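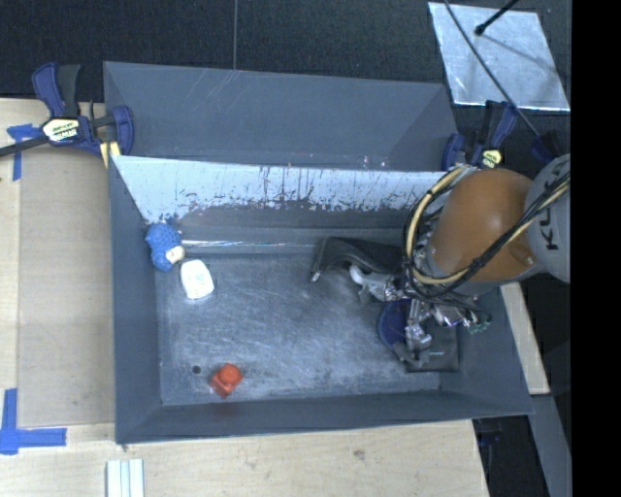 Home | News | Events | Swap Shelf | Contact

Metcombe Swap Shelf gets its bins back

November 2020

Well, we made it through the summer and most of the fall, and I am so happy to tell you that the Metcombe Swap Shelf is taking small household odds and ends again starting this week! If you've been saving up a drawer of things that are too good to throw out and too strange to give as a gift, you know exactly who you are, and we've missed you.

We closed to drop-offs in April like pretty much every other place in town, and I figured it would be a month, maybe two. My own hall closet tells a different story (I can't open it all the way anymore). Since then over 300 people have signed up for our email list, which I think says something about how much cleaning out has been going on behind closed doors.

The big change is that we've switched from cardboard boxes to gray metal bins. The old boxes got soggy and the bottoms gave out, usually when I was the one carrying them. Metal bins can be wiped down between drop-offs, and I love them. They're scuffed and scratched up and they certainly didn't come from a showroom, but a good bin doesn't need to be pretty. We were able to buy them used after Futiswood, the furniture shop on the corner, let us put a donation jar next to their register all through the spring.

Now for how it works. You come to the side door, you put your things in the bin, and you step back. Please don't pack a bin to the top - when things are spread out we can see what we've got, and sorting goes so much faster. A few items per bin is just fine. Mixed is fine too! Something blue and bumpy next to something red with a knob on it is a perfectly normal bin for us, and half the fun is guessing which shelf it all belongs on.

We can take toys, blocks, kitchen bits, craft supplies, small bags and pouches, and anything you'd call a knickknack. We can't take glass this time, or anything with a cord, or books (the library sale has asked for those, and they have the room). Everything you leave sits for three days before it goes out on the shelf, so don't expect to see your old things right away.

The shelf itself is open for browsing Mondays, and we'll let in up to eight people at a time. Masks on, please. If there's a line, it runs along the Preria Dance Studio wall and not across their door, they've been very patient with us.

I'm also looking for somebody with a truck. We have seven big bags of leftover cardboard to get rid of and my hatchback is not up to it. I can pay in cookies, or in knickknacks, and right now I have a lot more of the second kind.

Drop-offs are open mornings until noon. Ring the bell if the side door is locked, it sticks when it's cold.

- E. Grímsdóttir

Contact us | © 2020 Metcombe Swap Shelf | Back to top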